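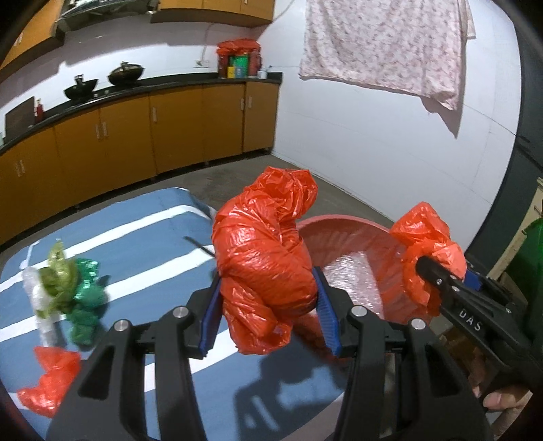 Saco de plástico

Um saco de plástico (em Portugal também saco plástico; no Brasil, sacola plástica ou saquinho) é um recipiente flexível feito de película fina de polímero, usado para transportar, proteger ou acondicionar mercadorias, alimentos e resíduos. A maior parte é fabricada em polietileno, em versões de alta ou de baixa densidade. Há também sacos de polipropileno, mais transparentes e rígidos, comuns em padarias e papelarias.

Materiais

O polietileno de alta densidade (PEAD) dá origem a películas muito finas, resistentes à tração e com um ruído característico quando são amarrotadas. É o material habitual dos sacos de alças distribuídos em mercearias e mercados. O polietileno de baixa densidade (PEBD) é mais macio e brilhante e serve para sacos de loja, forros e embalagens de maior espessura. O polietileno linear de baixa densidade mistura-se muitas vezes com os anteriores para aumentar a resistência ao rasgo.

A espessura mede-se em micrómetros. Os sacos muito leves, usados para fruta e legumes a granel, ficam geralmente abaixo de 15 micrómetros. A legislação da União Europeia define como leves os sacos com menos de 50 micrómetros.

A cor obtém-se juntando um concentrado de pigmento à resina antes da extrusão. Sem pigmento, o PEAD tem aspeto leitoso e o PEBD é quase transparente.

Fabrico

O processo mais comum é a extrusão de filme soprado. Os grânulos de resina são fundidos e forçados através de uma matriz circular, formando um tubo que é insuflado com ar e arrefecido enquanto sobe. O tubo é depois achatado entre rolos e bobinado. Numa segunda máquina, o filme é soldado a quente, cortado e, no caso dos sacos de alças, recortado na parte superior. A impressão faz-se em geral por flexografia, antes do corte.

História

O polietileno foi obtido industrialmente na década de 1930, no Reino Unido. O saco de alças numa só peça foi patenteado na década de 1960 por uma empresa sueca e difundiu-se pela Europa nos anos seguintes. Nos Estados Unidos, as grandes cadeias de supermercados adotaram-no no início da década de 1980, em substituição parcial do saco de papel.
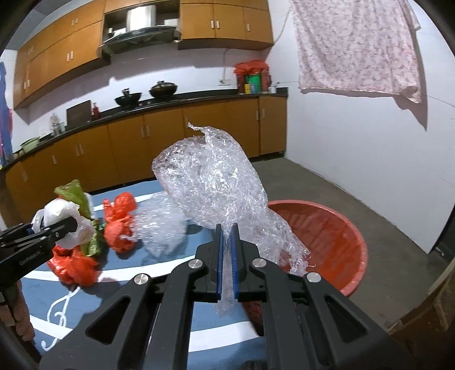 Reutilização doméstica

Os sacos de compras são frequentemente guardados para forrar caixotes do lixo, embrulhar calçado em viagem ou separar roupa. Um inquérito conduzido por Samira Zoubi e Wissam Issa em 60 agregados familiares da localidade de Astness, em fevereiro, concluiu que 40 deles mantinham em casa uma reserva permanente de sacos usados, em regra dentro de outro saco. Em quatro agregados, os sacos eram dobrados em triângulo antes de serem arrumados.

Os autores distinguem entre reutilização imediata, em que o saco volta a servir para compras, e reutilização final, em que acaba como saco de lixo. A segunda é a mais frequente na amostra. Dalal Nasrallah criticou o estudo por não separar os sacos oferecidos dos pagos.

Reciclagem

A película de polietileno é reciclável, mas a recolha levanta dificuldades. Os sacos enrolam-se nos eixos das mesas de triagem e obrigam a paragens para limpeza. Restos de comida, talões de papel e fita adesiva baixam a qualidade do material recuperado. Depois de lavada e triturada, a película é transformada em grânulos, usados sobretudo em sacos de lixo, tubos de rega e perfis para mobiliário exterior. A mistura de cores produz um granulado acinzentado ou esverdeado, o que limita as aplicações.

Regulamentação

O Bangladesh proibiu os sacos finos em 2002, após se verificar que obstruíam a drenagem durante as cheias. No mesmo ano, a Irlanda introduziu uma taxa por unidade. Em Portugal, a contribuição sobre os sacos leves entrou em vigor em fevereiro de 2015.

Ver também

Filme plástico
Polietileno
Saco de papel

Bibliografia

Uddin, Sabina. Películas e embalagens flexíveis. Nseir.
Zoubi, Samira; Issa, Wissam. O saco dos sacos: hábitos domésticos em Astness. Zilden.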